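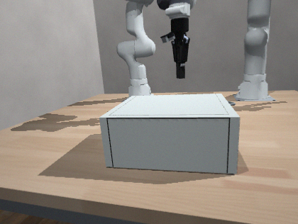

Home | Reviews | Opinion | About

Monday, by Lama Rawashdeh

Print | E-mail

I love a slow burn, but Troltness made me wait until page 70 for the hero to say hello! Three books into this series, I want Mared Owen to trust her couple again (they were so good in Driken).

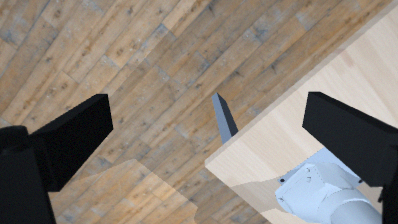 My bigger gripe is the cottage. Every romance has one now, and it's always spotless. Give me floorboards with dark knots and scuffs, a paler patch down in one corner, and two people arguing on them. I'd forgive a lot for that.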